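Predance finger comparison

Hi! I put this folder together while trying two sets of fingers on our hand-held grippers, the Hastus pair and the Farach pair. There are 1706 clips in here, and I'm still fixing labels.

What's inside
clips/ - the recordings, one folder per finger set
notes.txt - my scribbles, plus Eimear's much neater ones

Thin stuff
Plates and cups were easy with both sets. Sticks were where I started swearing (sorry, Daithí!). Two of them side by side, one skinny and one fat and rough, want to twist in the grip, so check those clips before you train on them.

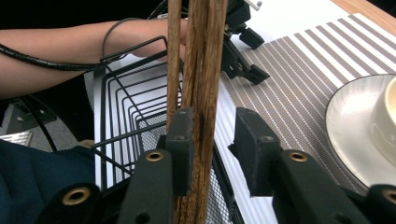 Known problems
The Farach labels from Tuesday have open and close swapped. Paweena has a script for it - ask her before you write your own.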